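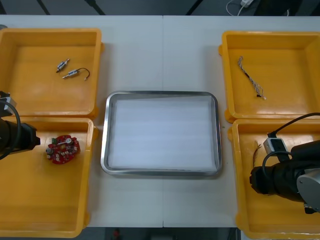

プラスチックの入れものができるまで

ふでばこ、べんとうばこ、おもちゃ箱、バケツ。家や学校には、プラスチックの入れものがたくさんあります。同じ形のものがいくつも並んでいても、大きさも厚みもそろっています。プラスチックは何からできていて、どうやって形になるのでしょうか。材料から順に見ていきます。

もとは石油

多くのプラスチックは、石油から作られます。地面の下からくみ上げたばかりの石油は「原油(げんゆ)」とよばれ、黒っぽくて、どろっとしています。いろいろな成分がまざっているので、そのままではプラスチックになりません。

まず、原油を工場で熱します。成分によって気体になる温度がちがうため、熱するとそれぞれを分けて取り出すことができます。こうして、ガソリン、灯油、軽油などに分かれます。その中に「ナフサ」というものがあります。プラスチックのおもな材料になるのは、このナフサです。

ナフサをさらに高い温度で熱すると、とても小さなつぶに分かれます。このつぶを「分子(ぶんし)」といいます。分子は目では見えません。けんび鏡を使っても、学校にあるものでは見ることができません。

小さなつぶをつなげる

分けた分子を、こんどは長くつなげます。クリップをたくさん用意して、一本のくさりにするところを思いうかべてください。クリップ一つが小さな分子、くさりがプラスチックです。長くつながることで、じょうぶな材料になります。

つなげる分子の種類を変えると、できるプラスチックの性質も変わります。おもなものを三つしょうかいします。

ポリエチレン
レジ袋や、マヨネーズの容器などに使われます。やわらかいものが多く、水に強いのがとくちょうです。

ポリプロピレン
ふたつきの保存容器や、コンテナなどに使われます。軽くて、熱にもわりあい強い材料です。何度も折り曲げてもちぎれにくいので、ふたと本体がひとつながりになった容器にも使われます。

ポリスチレン
食品のトレーやプラモデルなどに使われます。あわをふくませると、発泡(はっぽう)スチロールになります。

名前にどれも「ポリ」がついています。「ポリ」は、もとはギリシャ語で「たくさん」という意味のことばです。小さな分子がたくさんつながっていることを表しています。

工場にとどくのは米つぶのような材料

できあがったプラスチックは、小さなつぶの形に切られます。これを「ペレット」といいます。大きさは米つぶに近く、袋に入れたり、タンクローリーのような車に積んだりして、形を作る工場へ運ばれます。つぶになっていると、量をはかりやすく、とかすときにもむらができにくくなります。

ドランドルデールにあるグリロサンスの工場では、このペレットを使って入れものを作っています。機械を受け持つテオフィロ・ニャウイさんは、朝いちばんにペレットがかわいているかを調べるそうです。材料の種類によっては、水分が残っていると、できあがったものの表面に白っぽいすじが出ることがあります。

とかして、型に入れる

入れものを作るときによく使われるのが「射出成形(しゃしゅつせいけい)」という方法です。むずかしい名前ですが、やっていることは、たい焼き作りに少しにています。とけた材料を型に入れ、固まったら取り出します。

一、ペレットを機械に入れる
機械の上に、じょうごのような形をした口があります。ここからペレットが落ちていきます。

二、熱してとかす
機械の中には、ねじの形をした長いぼうが入っています。ぼうが回ると、ペレットは前へおし出されながらとけていきます。ポリプロピレンなら、200度をこえる温度まで熱します。家でてんぷらをあげる油よりも熱くなることがあります。

三、型におしこむ
とけたプラスチックを、強い力で型の中におしこみます。型は金属でできていて、二つに分かれるようになっています。二つを合わせたときにできるすきまが、入れものの形です。

四、冷やす
型の中には水の通る細い道があります。水が熱をうばい、プラスチックが固まります。

五、取り出す
型が開き、中の細いピンが入れものをおし出します。プラスチックの入れもののうらを見ると、小さな丸いあとが残っていることがあります。ピンがおしたあとです。

うらの真ん中に、ぽつんと出っぱりがあることもあります。これは「ゲート」といって、とけたプラスチックが型に入ってきた入り口のあとです。家にあるバケツや洗面器のうらをさがしてみてください。

型を作るのは時間がかかる仕事です。金属を少しずつけずり、表面をみがきます。型の表面がつるつるなら、できるものもつるつるになります。ざらざらの型を使えば、ざらざらの表面になります。

色はどうやってつけるの?

プラスチックの多くは、もとは白っぽいか、とうめいです。色をつけたいときは、とかす前のペレットに色のもとをまぜます。色のもとも、つぶになっていることがよくあります。これをまぜてとかすと、中まで同じ色になります。

紙に絵の具をぬった場合、けずれば下の白い色が出てきます。中まで色がついたプラスチックは、表面に少しきずがついても、下から別の色が出てくることはありません。

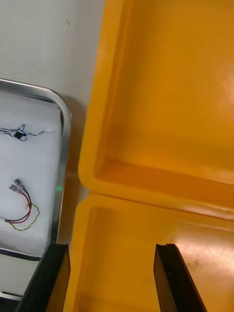
黄色いプラスチックのケース。ふちは厚く、丸みがついている。

ふちが丸いわけ

入れもののふちや角は、丸く作られることがよくあります。とがった角には力が集まりやすく、そこからひびが入ることがあるためです。丸くすると力が広がって、われにくくなります。さわったときに手がいたくないという良さもあります。

ふちを外に曲げたり、厚くしたりするのも、じょうぶにする工夫です。紙を一まい用意して、はしを持ってみましょう。反対がわがだらりとたれます。つぎに、ふちを細く折り曲げてから同じように持ってみます。こんどは、さっきよりたれにくくなります。入れもののふちでも、これと同じことが起きています。

底のうらに細い線のような出っぱりがついているものもあります。これは「リブ」といいます。リブは英語で「あばらぼね」のことです。全体を厚くすると、材料がたくさんいるうえ、冷えるのにも時間がかかります。リブをつければ、うすいままで曲がりにくくできます。

使いおわったら

プラスチックは、水にぬれてもくさりません。長く使えるのは便利ですが、外に捨てられたときには、いつまでも残ってしまいます。日光に当たり続けるともろくなり、細かくくだけて、川や海に流れていくこともあります。

ポリエチレンやポリプロピレンは、熱するともう一度とけます。そのため、集めて細かくくだき、とかしてペレットにもどすことができます。ただし、ちがう種類がまざると、できたものが弱くなることがあります。よごれがついているのもこまります。種類ごとに分けること、中身を洗ってから出すことが大切です。

分け方は、住んでいる町によってちがいます。プラスチックの容器や包装(ほうそう)には、「プラ」と書かれたマークがついています。入れものそのものが商品の場合、このマークはついていません。どこに出せばよいかは、町のごみの分け方の表でたしかめましょう。

調べてみよう

家にあるプラスチックの入れものを三つえらび、ノートに書いてみましょう。

・底のうらに、ピンのあとやゲートのあとはありますか。
・ふちはどんな形ですか。
・「PP」や「PE」などの文字はありますか。PPはポリプロピレン、PEはポリエチレンのことです。
・曲げてみると、かたいですか、やわらかいですか。力を入れすぎるとわれることがあるので、そっと曲げてください。

ことばの説明

原油:地下からくみ上げたままの石油。
ナフサ:原油から取り出される、プラスチックなどの材料。
ペレット:プラスチックを小さなつぶにしたもの。
射出成形:とかした材料を型におしこんで形を作る方法。
リブ:曲がりにくくするためにつける、細い出っぱり。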